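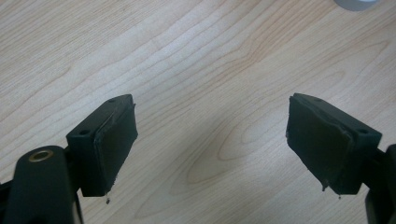 Orathai Thepsuriya
Diary keeper, the Letness house pages

July 2020

Shoe day. I have put it off since spring and this morning I ran out of reasons. The closet by the front door has not closed properly in weeks, and when I leaned on it to make it close, a boot came out over the top of the others and hit me on the foot.

I decided to do the sorting on the table. My mother would not allow shoes on a table under any circumstances and I thought of her the whole time. But the floor is hard on my knees, and I wanted to be able to look at soles in decent light. I wiped the tabletop before I started and I will wipe it again when I finish.

I hadn't looked at that table properly in a long time. It usually has mail on it. The wood is pale, and the grain runs in long wavy lines on the diagonal, with big arches at one part and then a long oval in the middle shaped like an eye. When my niece was small she called it the fish. She would park her cup on the fish and get upset if anyone moved it. I paid 154 dollars for the table when I moved here and thought it was a lot. Fourteen years later I think it was fair.

The plan was simple. Each pair gets looked over, top and bottom. If the sole is good and I have worn them in the last year, they go back. If the sole is good and I haven't, they go in the bag for the Oprea Street collection. If the sole is gone, they go in the trash. I made one more category after twenty minutes, which was "ask," for the ones that belong to other people. There is always someone's sandal in my closet.

The boots went fast. The brown ones are staying. The black ones have a split along the side that I have glued twice, and I put them in the trash bag and then took them out again and then put them back in. The rubber garden clogs stay by the back door, where they should have been all along. I found the slippers from the hotel in Vorkthorpe, still in the paper band. Bag.

Then the sneakers. I buy sneakers when I am in a bad mood and have four or five things going at once at work, so there are more of them than there should be. The pair I bought for the Taroleo walk got about ten miles and then gave me a blister that took a month to heal. They look fine from above. I have been moving them from shelf to shelf ever since. Bag, and no more thinking about it.

With sneakers I go by the bottoms. The tops can be cleaned up with dish soap and an old toothbrush, and laces cost next to nothing, but once the heel is smooth on one side there is nothing to do about it. I wear mine down on the outside edge. The man at the shoe repair told me that years ago and I have checked ever since, and he was right every time. So I laid each one over on its side and ran my thumb along the heel.

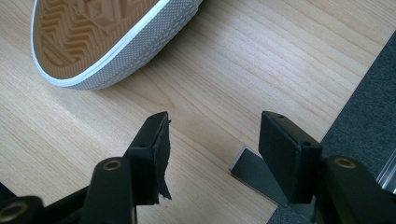 The tan soles with the zigzag tread I like best. They grip on the front steps in the rain, and the white rim around the edge comes up well with baking soda. The gray band on the side is harder. It has a crosshatch pattern in it, very fine, and dirt gets down into the little diamonds and stays. I have tried a toothpick. A nail brush is better. I may do that part tonight in front of the television with a towel on my lap.

Those are going back on the shelf, the lower one, at the front. I walk in them most days now that the pool is closed, out past the school and along the creek path, and I would like to be able to find both of them without turning on the hall light.

I stopped at noon and had soup. While it heated I vacuumed the carpet along the side of the table, because grit had come off the shoes and gone over the edge. The carpet is dark gray and hides everything, and that was the reason I picked it. It also means I only find the grit with my bare feet. There was a good deal of it in the vacuum afterward, and a button I don't recognize. The button went in the dish.

After lunch I did the shelf. It is the metal kind with slats, and one slat had come loose on the left, so anything with a heel was sliding backward and dropping down behind. That explains where the other navy flat went. I bent the clip back with pliers and it has held so far. I also put down a sheet of brown paper on the closet floor, cut from the roll that came with the lamp. Boots on the paper, sneakers on the lower shelf, flats and sandals on the upper. Winter things can go up top in the box when I find the box.

Mail came at two. The estimate for the front steps is 475 dollars, which is better than the other one at 529, but the cheaper man can't come until August. I will wait for him. I wrote it on the calendar and put both estimates in the drawer and kept them off the table.

The closet door closes now. I opened and closed it several times. The collection bag is in the trunk of the car so that I can't go back through it, and the trash has gone out. In the "ask" pile there are a pair of child's rain boots, one flip-flop, and the men's loafers my brother says are not his. I sent him a photo. He says again they are not his. I think they are.

I wiped the table down twice with the vinegar mix and then once with plain water, and dried it with a dish towel. It comes up shiny in the middle and a bit less so toward the window end, where the plant used to sit.

Need: nail brush, a new pair of white laces, vacuum bags. Call about the plant stand. Back is sore, going to bed early.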